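Chapter 14
Lighting and Services in Long Office Rooms

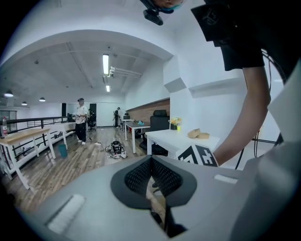 A long, open office room places two demands on its ceiling. Light must reach desks far from any wall, and the ducts that serve the room must run the same path as the lamps. Where no dropped ceiling is fitted, beams and ducts stay exposed, and the lighting layout has to be drawn around them.

Two types of fixture are treated in this chapter. Tube lights, set end to end along the length of the room, give even general light. Pendant lamps hang lower and light a smaller area of floor. Many rooms use both. White walls and a white ceiling return more of the light to the work area than dark finishes do, and this must be entered in the calculation before the number of fixtures is chosen.

Section 14.1 defines the terms. Section 14.2 covers spacing and mounting height. Section 14.3 works through the Dolludholm office plan, after a method set out by Radwan, with a floor area of 143 square meters. Tables of surface values begin on page 371.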